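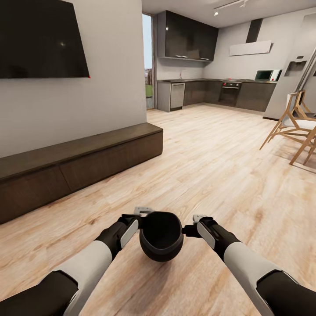
Both grippers on the black pot, in the simulated kitchen at Leltum.

She had asked me to come at four, when the day's runs are being signed off, and she had the kettle on before I had my coat off. For five years she has looked after the house rules for simulated home robots at Leltum, and a good deal of what she told me over the next two hours concerned the dull business of writing things down.

"People come in wanting to talk about clever arms," she said, "and I'm always the one asking where the pot was when the run began." The rules started life at the Inskip office as a single page taped to a cupboard door. They now have 11 sections, which she thinks is two too many, and anyone who joins reads the lot before they touch a scene.

The first section deals with carrying. With a pot or a bowl, both arms must have their grip before the base is allowed to travel, and the height above the floor is set for the whole run. "You would be amazed how long we argued over that one," she said, laughing. "A whole wet December, I think, and a great many biscuits."

Small things on the floor

I wondered whether a rendered room really needed such care, given that no one's toes are at risk. She was very patient with me. A habit learned in a pretend living room goes along to a real one, she said, and so the team treats the sofa and the glass coffee table as though someone had saved up for them.

Her favourite rule covers small upright objects. The arms come down on either side, open, and wait there until the operator has noted which gripper is nearer. Only then may one of them close. "It's slow, and the younger ones grumble, and I did too when Bristik first showed it to us. But when a run goes wrong you can go back and see what was decided, and when." 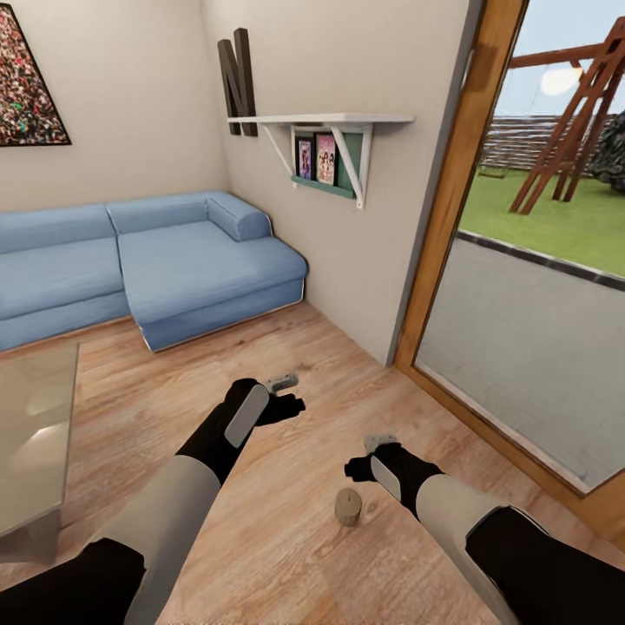
What counts as a miss

We had got to the second pot of tea by this point, and to the log, of which she is plainly very fond. It holds 1246 entries, and she has read every one (some of them twice, on the train to Calurham). An entry can't simply say "failed". It has to say where the object lay and where the fingers were, and whether the arm's own shadow fell across the work.

"Take the pumpkin on the table," she said. "If it's up in the corner and the fingers are over bare wood, then that is what you write. You don't write 'nearly'. I've banned 'nearly'." 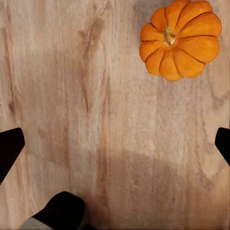
Advice for newcomers

I asked what she would say to a small team starting out. Keep the rules short enough to read over lunch, she told me, and let the person who runs the arms change them, with a note of why. She would also like everyone to stop saving the wrist view under a different name from the room view, a subject on which she spoke for quite some time.

The next revision is due once Calurham has sent its comments back. She's hoping to lose section nine.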